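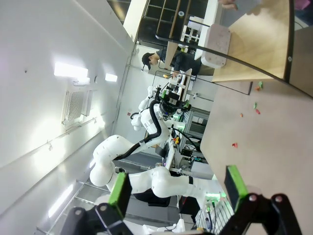
Green, orange and red pieces on the big table at Zendari.

Wanted: people who like putting things back where they go (paid, September, 26 spots)

Hi! I run the tabletop sessions for the Prolonlow study at Zendari, and I'm looking for people to come in and do some very ordinary things with their hands. Picking up small bits from a table, sorting them, wiping and brushing down, moving a few things around and setting them up again. If you're the kind of person who straightens the salt shaker at a restaurant, keep reading, and if you're the kind who leaves crumbs all over the counter, please keep reading too, I need both of you.

A session lasts 52 minutes from the time you sit or stand at the table (your choice, and you can switch in the middle). Pay is $19 per session, handed over before you leave, and the $19 is yours even if you decide to stop early. You can sign up for one session or come back for more. There are 64 slots on the calendar, so if all 26 people want a second go there's room, and the last dozen will go to whoever asks first.

What you'd be doing: I give you a starting layout and a short card that says what the table should be like at the end. Most of it is clearing small colored pieces into groups. Some cards ask you to put things in a certain place, and some just say "tidy up" and leave it to you. Those are my favorites, by the way - people have wildly different ideas about what tidy means and I could read the notes from them all day. I'm not timing you against anybody and there's no score. If a piece rolls on the floor, it rolls on the floor, and we pick it up and go on.

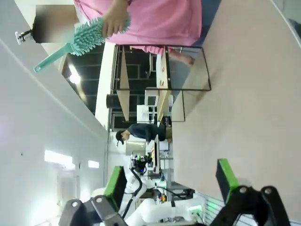
Wear whatever you'd wear to clean out a drawer at home. Sleeves are fine as long as you don't mind pushing them up. I'd ask you to leave big rings and dangly bracelets in your bag, and if you have long nails come anyway, just tell me beforehand so I can pick cards with the bigger pieces for you. There's a hook for coats and a shelf for your stuff by the door.

You can take part if you're 18 or older, can see colors well enough to tell red from green and orange (a few of the cards depend on it, sorry), and are okay working at a table with other people around in the same room. Left-handed people, please, please write to me! I had so few of you in the spring. Gardeners, line cooks, people who quilt, people who have never made a bed in their life, all welcome. You don't need any experience, and your English only has to be good enough for a card with two lines on it.

Please don't sign up if your hands or wrists are giving you trouble right now. The work is light but it's fiddly, and some of the pieces are really small.

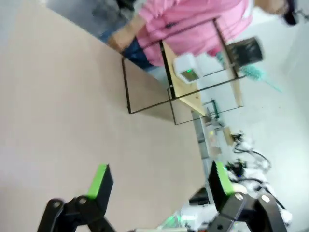
A few of the slots are for a longer card that I call the reset, and I'd like to fill those with people who have already done one regular session. On a reset you deal with the bigger stuff as well as the little pieces. It pays the same and takes the same 52 minutes. You'd be working around the open black wire frame that stands on the table, with the pale board behind it, and getting used to reaching past those thin bars takes most people a few tries. There's a teal-green brush too, the bristly one, for going over the surface once you're done. If you'd enjoy that, write "reset okay" in your message and I'll put you down for one when you come back.

Finding us: we're in the Astar building, the side entrance on Pfister Street, one floor up. The elevator works but it's slow. Street parking is free after 6 p.m., and the evening slots start at 6:30. Daytime slots start at 10 a.m. and 2 p.m. Bring a photo ID and, if you wear them for reading, your glasses. There's water and coffee, and usually some kind of cookie.

To sign up, send a message through the Zendari contact page with "Prolonlow table" in the subject line. Tell me which hand you write with, whether you'd like mornings, afternoons or evenings, and if you want one session or more. I answer everything myself so it may take a day or two. If the September slots fill up, I'll keep your name for the next round unless you tell me not to.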